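About Fona Shared Workshop

Who we are

Fona is a shared workshop on the second floor of the old Meireles building. We have 1,525 square feet, 56 paying members, two lathes, one of which works, and a long room of desks where people build robots and other automated things that mostly do less than their owners hoped. We teach classes in the evenings. We do not have a mission statement. We had one for a while and took it down when a member asked what "empowering makers" meant and none of us could tell her.

If you are here because you saw a video of a robot arm making someone breakfast, welcome. Please read the rest of this page before you pay for anything.

How it started

Wian Mathebula signed the lease after fifteen years of fixing packaging lines. He had watched plenty of automation get bought, bolted down, and then switched off by the people who had to work next to it. He wanted a place to build small machines slowly and find out which ones were worth having. Mereana Harawira came in the first winter to use the drill press and now runs the classes. She writes most of this page. Wian takes out the adjectives.

What we think about home robots

We like them. We also think most of what is said about them is sales talk. A machine that picks up the same block from the same spot 1,000 times has learned about one block and one spot. Move the lamp and try again. We ask every member who gives a demo to run it once more with something in the wrong place, and we ask visitors to watch that second run and save the applause for it.

The same goes for price. The cheapest arm anyone has built here came to almost $2,497 once the replacement motors were counted, and it was advertised to its builder as a weekend project. It took him until October. He says he would do it again, though he also says he would buy better cable.

We don't believe a robot will be putting away your laundry any time soon. We'd be pleased to be wrong. If you have a machine that can do it, bring it in along with a basket of your own clothes that you haven't sorted first.

What goes on here

Monday and Thursday evenings are class nights. Beginners start with one motor and a switch, and stay with that longer than they would like. After that comes wiring, then simple control code, then grippers. Mereana teaches grippers herself and will not let anyone skip the week on finger pads, where you cut up rubber sheet and find out how little of it sticks to anything.

The rest of the week is open bench time. Members work on their own builds and help each other when asked. At the moment there is a curtain opener, a seed sorter that has strong views on lentils, and Gistness, which is the nearest thing we have to a group project.
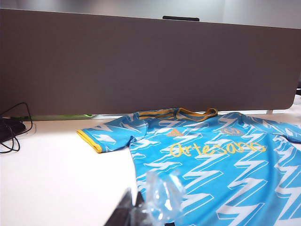

Gistness is our long argument about soft things. It began when two members bet that a two-finger gripper on a kit arm could handle clothing and wrapping as well as it handles wooden blocks, and the bet has not been settled to anyone's satisfaction. Rigid parts are kind to a beginner. Cloth folds where you didn't ask it to, and clear plastic is worse: it shines and lets whatever is under it show through. Put a crumpled piece of it over a sky blue soccer shirt covered in white lightning bolts and you have a fair test of whatever your software claims to know about edges. Anyone selling you a robot for the home should be asked to try it in front of you. Our notes on Gistness are kept in a binder by the door, failures included, and the failures take up most of the binder.

What we don't do

We don't build prototypes for startups. We don't certify anything. We don't lend out arms, and we won't tell you which kit is best, although if you buy Wian a coffee he will tell you which ones are bad.

Please wipe down your desk when you leave. The Windex is under the sink and is for the desks only. It is not for camera lenses, and there is a sign about this.

Joining

Come to an open evening first. Stay an hour, talk to whoever is soldering, and see if you like the noise. Membership is by the month and you can stop whenever you want. Keys are given out after the safety class, which everyone takes, including people who have an engineering degree and mention it.

We can't promise that you'll finish what you start. Most of the shelves in the back hold things somebody meant to finish. You may look at them, and if one has a green tag on it you may take it home.

Page last updated Monday, September 18, 2023.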